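4. たたみ作業(Tシャツ・綿の薄物)

Flandik 衣類整理の手引き、作業台まわりの続き。台の準備は3章で済ませてあること。まだなら先にそっち。

対象:綿のTシャツ、薄手の長袖、肌着。ジーンズは5章。ニットはやらない(別冊)。

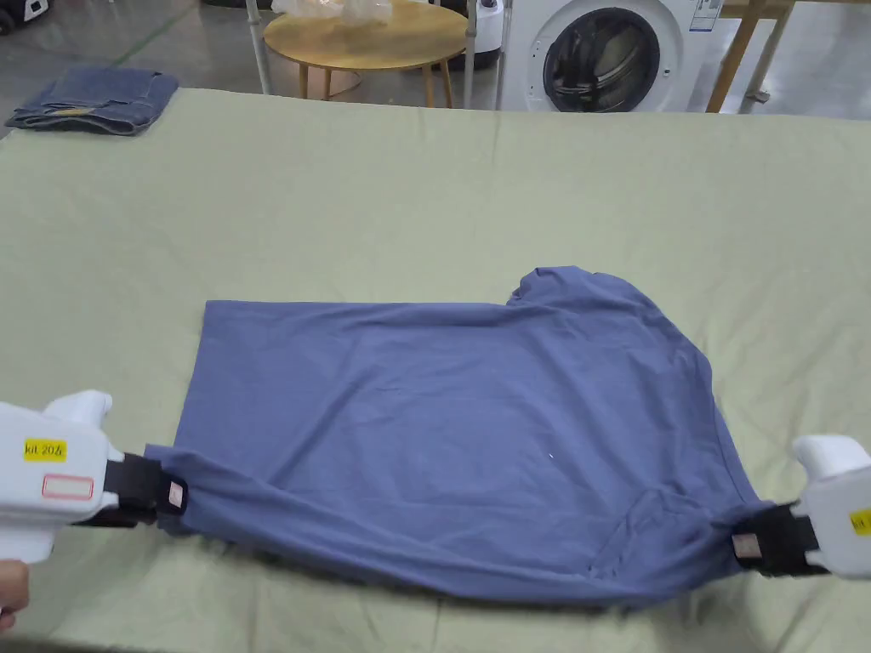
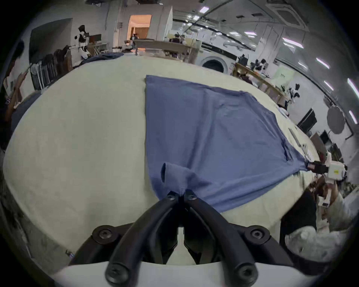 4-1 始める前に

台の上を空ける。全部どかさなくてよい。たたみ終わったものは奥の隅に寄せておく、手前は広く。手前に物があると裾が引っかかる。

布をかけた台の場合、かけ布のしわを先に伸ばす。大きいしわだけでいい。細かいのは気にしない、きりがない。

布なしの台なら、乾いた布で一回拭く。粉や糸くずがTシャツの裏につく。濃い色だと目立つ。

用意するもの
・作業台(Droltura の大きい方。小さい方は長袖がはみ出す)
・粘着ローラー
・仕分けかご 2つ
・厚紙の型(4-4で使う。なくても可)

注意:湿っているものはたたまない。脇と襟ぐりを触って確認。少しでも冷たかったら干し場に戻す。たたんだ後でにおいが出ると、棚一段まるごと洗い直しになる。

4-2 広げる

1. かごから一枚だけ出す。まとめて出さない。

2. 襟を奥、裾を手前にして置く。前身ごろは下向き。プリントがあるものは特に。

3. 裾の左右の角をつまむ。縫い目のところを持つこと。布だけつまむと伸びる。

4. 角を左右に引いて裾をまっすぐにする。軽く。強く引くと斜めにしわが走るので、そうなったら一度放してやり直し。

5. 肩のあたりがもこっと盛り上がっていたら、袖が中で折れている。手を入れて抜く。先にこれを直さないと後の折りが全部ずれる。

6. 手のひらで中央から外へなでる。往復させなくていい、一方向に。

メモ:2人でやるときは、ひとりが角を押さえ、もうひとりがなでる。両方が同時に引かない。声をかけてから。

メモ:白い糸くずはこの段階で取る。たたんでからだと内側に入って見つからない。ローラーは一回転がせば十分。

4-3 折る(基本、四角たたみ)

1. 右の身ごろを、肩の真ん中あたりから縦に内側へ折る。

2. 袖を外向きに折り返す。折り線から袖がはみ出さないところまで。長袖は二回折り返す。

3. 左も同じ。

4. 裾の線を見る。左右で高さが違ったらここで合わせる。後からは直せまい。

5. 裾を持ち上げて、襟の少し下まで折る。襟にかぶせない。襟がつぶれる。

6. もう半分に折る。

7. ひっくり返して襟が上。終わり。

注意:裾の角を持ったまま台の上を引きずらないこと。かけ布ごと動く。持ち上げてから移す。

うまくいかないとき

・裾のまん中がたるむ → 引きが足りない。左右の角をもう少し外へ。
・斜めの筋が消えない → 片方だけ強く引いている。両方放して置き直し。
・仕上がりが台形 → 手順1の折り線が斜め。型を使う。
・重ねると倒れる → 最後の折りがふくらんでいる。手のひらで上から軽く押さえて空気を抜く。
・かけ布のほうがしわになる → 台の端で布が垂れすぎ。Cuypers の留め具で両端を留める。

4-4 型を使う場合

枚数が多い日は型のほうが早い。20枚を超えたら出す目安。

1. 広げたTシャツの背中の中央に型を置く。型の上辺を襟の縫い目に合わせる。

2. 左右を型に沿って折る。

3. 型を裾側から抜く。上に抜くと襟が伸びる、必ず裾側。

4. あとは4-3の手順4から同じ。

型が反ってきたら交換。在庫は Skernotville 倉庫の棚、入口から右。最後の一枚を使った人は Hanneke Hendriks まで連絡ください。メールでも口頭でも。

4-5 積み方、置き場所

・同じ種類で積む。Tシャツの上にジーンズを乗せない。重みで跡がつく。逆はよい。

・折り山を手前にそろえる。一枚ずつ抜けるように。

・一山20枚まで。それ以上は別の山にする。

・濃い青と薄い青は分ける。照明の下だと似て見えるので、迷ったら窓のそばで見る。

・山ができたら台の奥へ。台の縁ぎりぎりには置かない、かけ布がずれたとき一緒に落ちる。

・ジーンズは山を別にして、腰の側の向きを揃える。たたみ方は5章。

注意:床に落ちたものはそのまま山に戻さない。ローラーをかけて、汚れがあれば洗濯かごへ。見た目がきれいでも裏側まで見ること。

4-6 片づけ

1. 残りの未処理分をかごに戻す。広げっぱなしにしない。丸まったまま置いておくと、翌朝アイロンが必要になる。

2. かけ布をはずして外で振る。木曜はそのまま洗濯へ出す、替えの布は台の下の引き出し。

3. 台を拭く。

4. 枚数を記録表に書く。種類別。書き損じは二重線で消す。

5. かごを重ねて棚の下段へ。取っ手の向きを揃えておいてくさだい。

補足:ボタンつきシャツの扱いは6章に移しました。旧版の4-3にあった丸めたたみは廃止、肌着も四角で統一です。旧版の紙が台のそばに貼ってあったら、はがして捨ててください。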